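I'd been at Dreteo for maybe ten minutes when Hilde Jacobs handed me a marker and told me to put it down somewhere awkward. So I did, and then I stood there like a kid at the zoo, waiting for the arm to go get it.

Hilde packed sample kits by hand for years (600 on a good day, she says, and her wrists still remember). In March the company started moving the dullest picking over to robots, and everyone on her shift figured they knew how that story ended. It went a little sideways from there. Five people now work the practice tables, teaching the hands to deal with small stuff, and the kit line still needs plenty of humans – more than the managers in Grirnham had planned on.

"I complain at it all day," Hilde told me. "It's like having a nephew."

Evelien Van Wijk, the shift lead, was blunter. The pay bump for table work is small, the training was rushed, and two of her best packers left before it started. She'd like them back! But she also likes that folks go home less sore, and she gets to swap people between jobs every couple of hours, which she fought hard for.

I asked Hilde if she'd go back to packing full time. She thought about it for a good long while, then went off to find her coffee.
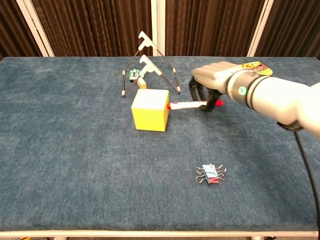
A robotic hand with a red-capped marker, up against a yellow cube at Dreteo.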